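# About us, and about our open day

Ladent is a small company that teaches robots to handle everyday packages. Our workshop is in Sulasberg, on the second floor over a printing shop, and twice a year we open it to visitors.

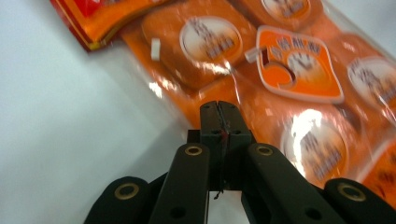

We started with 4 people and one rented room. Today we are 16, and we have the whole floor. Most of us came from other countries to work here, so at lunch you can hear many languages, but the work itself we do in English. Please excuse us if this page is not always perfect. We prefer to write it ourselves.

## What we do

Our customers pack and move food, small household goods and pharmacy products. They ask us the same thing in different words: can a machine pick this up without damage? For a hard box, the answer was found a long time ago. For a soft bag with many small things in it, the answer is still difficult, and this is the part that interests us.

A soft bag changes its shape every time you touch it. Clear plastic is also a problem for cameras, as it reflects the lamps on the ceiling and shows what is behind it at the same moment. A person solves all this in half a second and does not think about it. We try to learn from how the person does it.

For this reason a large part of our work is done by hand. A member of the team holds a gripper with two fingers, with a camera fixed to it, and does a simple task on a table: moves a bag, turns it, puts it in a tray. The recordings are later used to train the robot arm. Each task is repeated many times, by different people, because everybody has a different hand.

We call our main project Hoka. It began in May, three years after the company itself, and it is now the work of more than half of the team. Hoka is a collection of handling tasks for soft food packages, together with the software that learns from them. At the moment it includes 700 different products, from bags of rice to packets of little cakes. Some of them we buy in the supermarket at the corner. Others are sent to us by customers, and some we bring back in our luggage when we visit our families.

## The open day

The open day is the part of our year that we like most. In the beginning we invited only customers. Then the neighbors began to ask what we are doing with so many shopping bags, and we decided to open the door for everybody.

We take visitors in groups of up to 25. A visit is one hour and a half, and it goes like this:

- **Welcome.** We offer coffee or tea in the kitchen and give a short talk. There are no slides.
- **The hand tables.** You see how we record a task with the hand-held gripper. It is slow work and quite silent.
- **Your turn.** Every visitor who wants can take a gripper and try it on a package. Children can try also, with an adult next to them.
- **The arm.** We show the robot arm on the same kind of task. We let it run without a prepared order, and it sometimes fails. We leave it like that, and we explain what happened as well as we can.
- **Questions.** They are usually the longest part.

At the hand tables we keep the surface plain and white, so that the package is easy to separate from the background. Visitors often expect something more spectacular. A black gripper, a bag of orange snack cakes in single wrappers, a white table — this is what a working hour looks like with us.

Snack cakes are good material for learning. Each cake has its own packet, all the packets are together in one big clear bag, and the whole thing can bend and slide. If you close the fingers on the wrong place, you hold only a fold of plastic. If you press too much, you can break a cake. On the open day we let people try with both a careful grip and a strong one, and afterwards they understand our problem better than from any talk.

## What visitors tell us

After each open day we put a box near the door for comments. One visitor from the spring group wrote that she never before looked at how she takes a bag from the shelf, and that now she cannot stop. Another one wrote that the stairs are too dark. We have changed the lamps.

A teacher asked if the robots will take the work of people in the packing halls. We get this question every time and we do not want to avoid it. The tasks will change, that is certain. Our customers mainly ask us for help with the night shift and with the heavy lines, where they have open places for a long time. We cannot promise what another company will do with a machine after we deliver it, and we say this to our visitors also.

## Our partners

The mechanical parts of our grippers are made by Pellegrini, a family workshop two streets away. They have made every version since the first one, and they repair the fingers when we use them too much. On the open day they usually bring some older models, so you can take them in your hand and compare. The first one was much heavier — after ten minutes the arm hurt.

## If you want to come

The next open day is on 01/10/2019. Please write to us before, with the number of people in your group, and tell us if somebody uses a wheelchair. There is an elevator, but it is in the yard of the printing shop and we must open it from inside.

Schools can ask for a visit of their own on a different date. For these we make the talk shorter and the trying part longer. The visit is free.

You can bring a package from home if you like, something soft and closed, and we will put it on the table and try it together. If it is a product we do not yet have in Hoka, we will ask if we can keep it for some days.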